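The label said serves four

23 November 2022

I have been trying to work out when I stopped believing recipe times, and I think it was the onions. Every recipe in the English language says to cook your onions for five minutes until golden. I have been cooking onions since I left home and I have never once seen it happen. Five minutes gets you hot onions. Golden is a good half hour off, and if you turn the heat up to hurry them along you get black bits and a smell in the curtains.

I bring this up after finally caving in and signing up for one of those meal kit boxes. Hadell, if you're wondering, the one with the green flyers. My neighbour Hashini Khan had a code for half off and swore it had changed her evenings. Hashini also swore by the magnetic bracelet, so I went in with my guard up.

The box came on the step at lunchtime with two ice packs and a booklet. The booklet is lovely. Heavy paper, nice colours, a bowl of noodles on the cover that somebody clearly spent all day arranging. Inside, every meal has a little clock next to it. Mine said 25 minutes.

I timed it. I'm that sort of person, sorry. From opening the bag to sitting down was 52 minutes, and I wasn't mucking around. The clock doesn't seem to include washing anything, peeling anything, or finding the grater. Step one was "with the vegetables prepared", which is a cheeky way to begin. Prepared by who?

Then there's the serves four business. The second meal was a chickpea curry for four, and the two of us ate the lot and had toast afterwards. I looked up the fine print on the back and a serve was listed by weight, so I put one on the scales. It filled a teacup. I don't know any grown adult who would be happy with a teacup of curry for dinner, and I don't think the people at Hadell do either.

The energy figure was more interesting. 1,417 kilojoules a serve, it says. Fine, but that's the teacup. If you eat what any normal person would eat, you have to double it, and then it's no lighter than the frozen lasagne they compare themselves to in the flyer. I wouldn't mind so much if the flyer didn't have a woman laughing at a capsicum.

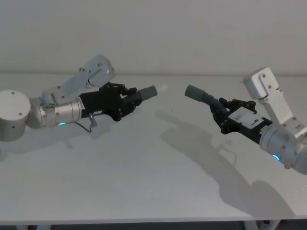 Two arms, two grey tubes, one small gap.

Back to the times, because I did go a bit further with this. I pulled seven cookbooks off my shelf and checked what each said about onions. The only one that told the truth was my nan's old Pomham church fundraiser book, typed up and held together with a plastic comb, where a lady has written "slow, and do not leave them, 40 mins". No photo, no story about her trip to Tuscany. I trust that woman completely.

The glossy ones all said somewhere between five and ten. My guess is that a publisher won't print the real number. Put 40 minutes next to step one and people shut the book in the shop. So everybody writes five, and everybody at home thinks their stove is broken. I spent most of my twenties thinking my stove was broken.

I put this to Hashini over the fence and she said the times are "more of a feeling". She may be right, but a feeling shouldn't have a picture of a clock beside it.

In fairness to the box, the spices were fresh and the lemongrass was better than anything I can get at the shops near us. The fish meal was good. I'd make it again, and I've kept the card. I also didn't have to think about what was for dinner, and I'll admit that was worth something by the end of the week. Whether it was worth the full price without Hashini's code is another matter. I did the sums on buying the same curry ingredients myself and came out at less than half, with most of a jar of cumin left over.

Cancelling took three screens and a sad cartoon carrot. They offered me another discount, then a "pause", then asked if I was sure. I was sure.

If anyone has tried the Drerkell boxes, let me know how the portions are. They say theirs serve four as well. I'd like a weight, please, and a photo next to a normal plate. And if you reckon you can get an onion golden in five minutes, come over and show me. I'll have the timer out.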